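Simulation Data Working Group
Minutes, November meeting

Present: Chin-lung Tsai (chair), Chu team, Setis team, one person from Grimex by phone. Start 10:00.

1. Minutes of last meeting
Accepted with one fix. The Bonier license was listed under the wrong team.

2. Episode count
The target for the first training set is 4000 simulated episodes. We have over 1000 that pass the checks. Another 114 were rejected, most of them for object poses that did not settle before recording began. Setis will rerun those with a longer settling time and the same random seeds. The rejected files stay on the server until the rerun is finished.

3. Room layouts
The group went through the layout with the brick wall and the dark low cabinet. The tan object made of thin rods lies on the blue floor, well away from the cabinet.

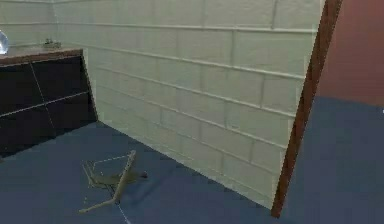

Page last changed: November, 4:12 p.m.

Chin-lung asked if the dashed lines on the floor should stay in the training renders. Grimex would like them gone, as the model may learn to use them as a cue. Setis uses them when checking placement. Agreed: render each episode twice, with lines and without, and train only on the version without.

Chu said the floor and walls are too plain on their own and asked for more variation in color and light. The glass vase on the countertop stays in for now. Clear objects give the depth channel trouble and we want some of that in the set.

4. Task labels
Labels for floor pickups are not consistent. Some say "pick up the stand," others "pick up the sticks." Chu will write a short list of allowed names and send it around. Old labels will be changed by script, then 100 of them checked by hand.

5. Actions
Setis: rerun rejected episodes, set up the double render.
Chu: name list, label script, proposal for color and light ranges.
Grimex: report on storage space for the second set of renders.
Chin-lung: ask Bonier about two more seats.

6. Other business
None. Meeting closed 11:05.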